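Search articles, games and more
Grown-Up Jobs, Explained

By Nadège Courtois
December

Have you ever tipped your whole toy box onto the floor and then been told to put everything back where it belongs? Now imagine that was your job, and that you did it all day long!

At the Kurmont sorting center, it really is somebody's job. Toys come back from schools and play clubs all mixed up with towels, wrappers and empty cans. On the busiest day last year, 2104 things came through the door, and every one had to be picked up and put in the right place.

For a long time, people did all of it by hand. Now robot arms are learning to help, and I went to find out what that means for the people who work there.

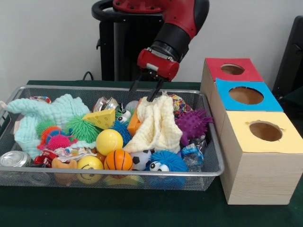
The first thing I learned is that picking things up is hard! Your hand is amazing at it. You can grab a squashy ball, a floppy towel or a slippery wrapper without even thinking. A robot arm has to work out where to squeeze and how hard, and soft things change shape as soon as they are touched.

Benedita Amaral has been a sorter for 23 years. She told me her shoulders used to ache by lunchtime from reaching into bins over and over. These days she spends her mornings teaching the robots, and her afternoons checking toys for rips and loose parts (she can spot a bad seam from across the room).

"I know which toys are tricky," she said. "The engineers didn't. So they had to come and ask me!"
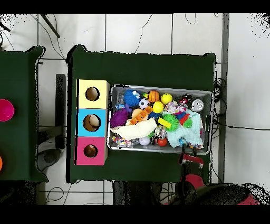

Three boxes, one tray and plenty of toys to sort.

We use cookies to remember your reading level. OK / Change settings

Does everybody like the change? Not at first. Darren Nuttall was worried that there would be no work left for him. He had good reason to ask, because machines sometimes do take over jobs that people used to have. Kurmont talked it over with the whole team, and 6 of the sorters trained for new work. Darren learned to fix the arms when they jam. He carries a tool belt now and loves it, but he says the training was tough and he misses chatting with his friends at the long table.

The team has a rule about speed, too. The arms go slowly whenever a person is close by, and anyone can press the big stop button, even on their very first day.
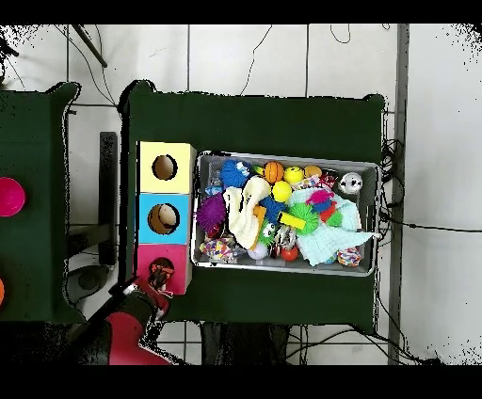

What happens when a robot drops something?
A person checks what went wrong, and then the robot tries again. The team writes down the tricky drops so the engineers can help the robot do better next time.

Benedita's hardest toy to teach so far is anything made of rope. She has a new plan for it, and she's trying it out next week!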